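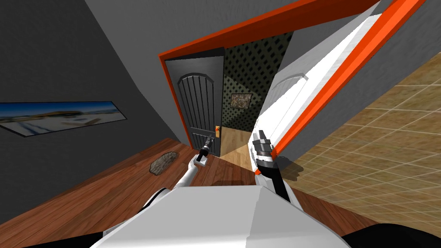 Worerness Word Box, Second Edition: My Review After One Term of Study

Posted Jan 21, 2019 by Parveen Kakakhel

I bought the Worerness Word Box when I was preparing for the English part of my college entrance exam. Rindberg, the publisher, sells it as a complete vocabulary course with 1000 cards, a thin guide book and a code for the practice website. I already had two thick books of word lists and I was tired of them, so I wanted to try cards.

What is on the cards

Each card has the word on one side. On the other side you find a short definition, one sentence and the word family. The sentences are the best part for me. They sound like the reading passages on a real exam, a little dry and long, and after some weeks I was reading such sentences with less fear. The definitions are written in easy English, but a few of them use a word that is more difficult than the word on the card. For "candid" this is fine. For "ostensible" I needed my dictionary two times.

The cards are divided into 4 levels by a color stripe. I think level two and level three are mixed a little carelessly. My study partner Yasir Shaikh started directly at level three and said he knew almost half of it already.

The study plan

The guide book gives a plan of 100 days, with ten new cards every day and a review of the old ones. I could not follow it. On a work day I could learn six cards, maybe seven, and the review pile became very high. In March the publisher will put a slower plan on the website, and I hope it is made for people with jobs.

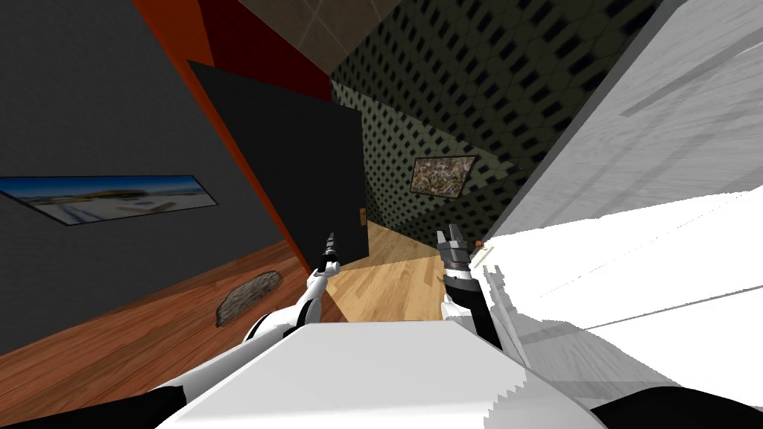
Two robot arms in white and black, the left gripper closed.

The practice website

The website runs on Zevgate and it is the weak side of this product. There are 108 short quizzes. The questions are good, with an explanation for every wrong choice, but the site does not remember where you stopped. If you close a quiz in the middle, you begin again from the first question. I wrote to the support and they answered politely — the answer was to use another browser, and it did not help.

Compared with the Butt vocabulary book

The Butt book costs less and has more exercises for roots and prefixes. If you like to write in a book, take that one. I remember better with cards, and I can put twenty of them in my coat pocket for the bus.

My rating is four stars from five. I would buy the box again, and I would use the website only for the last two weeks before the exam.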